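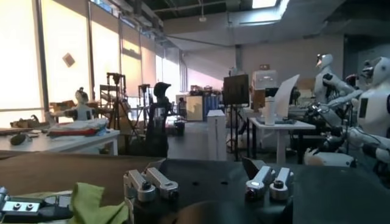
Fensterseite am Samstag: der gefaltete Stapel auf dem weißen Tisch, vorne auf dem Holztisch das grüne Tuch

Von: Yakubu Abubakar
An: Liste Pinen-Textil
Betreff: Re: Falten, Stapeln und der Tisch am Fenster

Hallo zusammen, hallo Abimbola,

danke für deine lange Mail, ich hab sie in der Bahn gelesen und gleich dreimal genickt und zweimal den Kopf geschüttelt. Ich antworte mal zwischen deinen Zeilen, sonst verliere ich den Faden (ha).

Abimbola Onuoha schrieb:
> Ich bin immer noch dafür, dass wir alles nach Farben stapeln und nicht
> nach Größen. Beim letzten Mal habe ich ewig gesucht, weil die kleinen
> Sachen unter den großen lagen und man den ganzen Turm auseinandernehmen
> musste.

Farben finde ich beim Hinschauen auch schöner, keine Frage! Der Stapel auf dem Foto hat Rot, Weiß und Blau, und gerade weil er so nah an der Tischkante liegt, sieht man sofort, was wo ist. Aber fürs Suchen? Wenn mir jemand schreibt, er braucht was in M, dann hilft mir Blau überhaupt nichts. Mein Vorschlag zur Güte: nach Größe trennen und innerhalb der Größe nach Farbe legen. Dann haben wir eben vier niedrige Stapel statt einem hohen. Platz ist auf dem weißen Tisch ja, wenn die Pappe mal rauskommt — dazu gleich mehr.

> Außerdem möchte ich nochmal fragen, ob wir uns auf EINE Faltung einigen
> können. Die einen machen Drittel, die anderen Hälften, und dann rutscht
> alles.

Ja, ja und nochmal ja. Ich falte Drittel, Ärmel nach hinten, dann einmal quer, und die Falzkante kommt nach vorne. Das hab ich so bei Donati gelernt, wo ich einen Sommer lang im Lager Pullover gelegt habe, 276 am Tag, und glaubt mir, danach macht man es im Schlaf. Hälften gehen schneller, aber der Stapel wird breiter und kippt, sobald einer unten was rauszieht. Bei dicken Sachen, also allem ab so Kapuzenpulli aufwärts, würde ich den letzten Knick weglassen. Die dürfen gern getrennt liegen, die drücken sonst alles schief.

Ein Brett zum Falten hätte ich noch zu Hause, eins von Jovitz mit den drei Klappen. Ich mag es nicht besonders, es ist für Kindersachen zu groß, aber für Leute, die zum ersten Mal dabei sind, ist es prima. Soll ich es mitbringen? Sonst verschenke ich es im April beim Hofflohmarkt.

> Der Tisch an den Fenstern ist meiner Meinung nach nicht der richtige
> Ort. Zu viel Sonne!

Da bin ich hin- und hergerissen. Das Licht ist wirklich toll, man sieht jeden Fleck und jede Laufmasche, und zum Durchsehen will ich nirgendwo anders stehen. Aber ihr seht ja, wie hell es da reinkommt, die Scheiben sind fast weiß. Für einen Nachmittag ist das völlig egal. Für zwei Wochen eben nicht, gerade bei Rot, das bleicht an der Falzkante aus, und dann hat man so einen Streifen quer über den Bauch. Mir ist das mal mit einem Stapel Geschirrtücher passiert, die hatten alle den gleichen hellen Balken. Also: falten und durchsehen am Fenster, lagern woanders. Einverstanden? Im Zweifel einfach ein altes Laken drüber.

> Und bitte, bitte die Pappe wegräumen. Ich weiß nie, ob die noch
> gebraucht wird.

Ich auch nicht, und ich fürchte, ein Teil davon geht auf mich. Wer also von den braunen Kartonsachen hinten auf dem Tisch noch etwas braucht, schreibt bitte seinen Namen drauf. Was keinen Namen hat, falte ich platt und nehme es mit zum Container. Stabile Kartons heben wir auf, die sind zum Verschicken Gold wert, aber dann bitte unter den Tisch und ineinander gestellt.

> Hat jemand an die Wäsche gedacht?

Hab ich! Alles Helle ging bei 40 Grad, Buntes extra. Das Waschmittel von Garkedik riecht mir zu sehr nach Drogerie, aber es ist halt noch da, und wegschütten wäre auch blöd. Wenn es leer ist, plädiere ich für irgendwas ohne Duft. Rot bitte weiterhin nie zusammen mit Weiß, auch wenn auf dem Etikett steht, dass es geht.

Dann noch zwei Sachen von mir, die nicht in deiner Mail standen:

Erstens das limettengrüne Tuch. Das liegt zusammengeknüllt auf dem Holztisch, und ich wollte es schon zu den Lappen tun, war mir dann aber nicht sicher. Gehört das jemandem? Die Farbe ist ja nun nicht zu übersehen. Ich finde sie großartig, meine Tochter sagt Warnweste. Wenn sich niemand meldet, kommt es gefaltet zu den anderen Sachen auf den Fenstertisch. Und falls es doch als Putztuch gedacht war, dann sagt es mir bitte, bevor ich es bügle.

Zweitens die Liste. Ich würde die Stücke gern einmal aufschreiben, ganz simpel, Größe, Farbe, Zustand, fertig. Keine Nummern auf den Sachen, keine Zettelchen mit Sicherheitsnadeln, das hatten wir schon und ich hab mich jedes Mal gestochen. Eine Tabelle könnte ich anlegen, aber wenn jemand von euch lieber ein Heft mag, nehme ich auch ein Heft. Abimbola, du hattest doch mal so eines mit festem Deckel?

Am Samstag bin ich ab zehn da und bleibe bis in den frühen Nachmittag. Kaffee bringe ich mit, Milch müsste jemand anderes besorgen, und Wäscheklammern könnten wir auch wieder gebrauchen. Wer die Drittelfaltung gezeigt haben will, kommt einfach ans Fenster — dauert keine fünf Minuten.

Liebe Grüße
Yakubu

PS: Das Laken zum Abdecken kann ich stellen, es hat allerdings Elefanten drauf.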